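Teaching two arms to set a table – project report
Debora Zanetti and Viola De Luca
19 Feb 2024

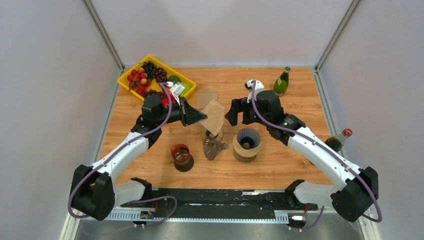
So the goal, from the proposal we handed in back in October: get a two-arm setup to do small tabletop jobs from human demos only. No hand-written motions. One of us drives both arms remotely, everything gets recorded, then a policy trains on the recordings. Sounded easy. Was not easy.

The task set

We started with a longer list and cut it to 3 tasks:

Napkin – pick it up with one arm, pass it to the other, lay it down again.
Cup – move it from the front left to the middle.
Bottle – grab it by the neck, stand it up somewhere else.

Napkin took most of our time, so most of this report is napkin. Sorry to the bottle.

How we drove it

Operator sits behind the arms with a pair of leader handles, one per hand. Move the handle, the arm follows. Squeeze, the gripper closes. We logged everything with Zorkby, the lab's recording tool, which saves joint angles, gripper opening and camera video together. It drops a file if you stop recording too fast after the last move. Lost a whole afternoon to that before Viola noticed the folder sizes were wrong. Wait a couple seconds. Please just wait.

Debora did most of the left-arm-first demos, Viola did right-arm-first. Mixing them was a mistake, see below.

Numbers

678 demos kept, all three tasks together. Threw out the ones with a dropped object, a long pause or somebody sneezing. Each policy trained for 2,000 steps at first, which was way too short but we needed to see anything at all before the midterm meeting. Final runs were longer. Testing was 25 tries per task, objects moved a little by hand each time.

The handover problem

Paper is annoying. A stiff object tells you where its other end is. A creased sheet hangs however it wants, and the free edge moves when the arm moves. As the driver you fix this without thinking – you wait a moment, let it settle, then bring the other gripper in from the side. The policy did not wait. Early versions closed on air, or pushed the sheet away with the outside of the fingers.

Things that helped:

Slower demos. We made a rule that the holding arm has to be totally still before the second one closes. Boring to drive but the policy picked it up pretty fast.

One direction only. We dropped all the right-arm-first napkin demos and recorded new ones, left arm holding, right arm receiving. With both directions in the data the arms would sometimes both go for the sheet and sometimes neither. They just sat there.

Opening the receiving gripper early. In the first demos we opened it at the last second since thats how it feels natural. Opening it on the way in gave the policy more room for error.

Things that did nothing: brighter lights, flatter napkins, a bigger image size.

Clutter

We left other stuff on the table on purpose. In the first week we had a clean table and everything trained on it fell apart as soon as a visitor put something down. The demos from Clillville (the other campus, they have the same arms) were all clean table too and adding them made our results worse, so they're out of the final set. Might be worth another try with fewer of them.

Driving notes for whoever gets this next

– Rest your elbows. Your hands shake more than you think and the policy learns the shake.
– Watch the gripper, not the screen.
– Don't correct a bad grasp halfway. Open up, back off, go again, and keep that demo. The retry ones turned out to be the most usefull data we had.
– Swap drivers before you get tired.

Still open

Cup works if it starts upright, we never recorded enough tipped starts. Bottle has no results we trust yet. Want to try a wrist force reading for the handover but the sensor order is still pending. Code and logs are in the shared folder under napkin_final, not napkin_final2, that one is broken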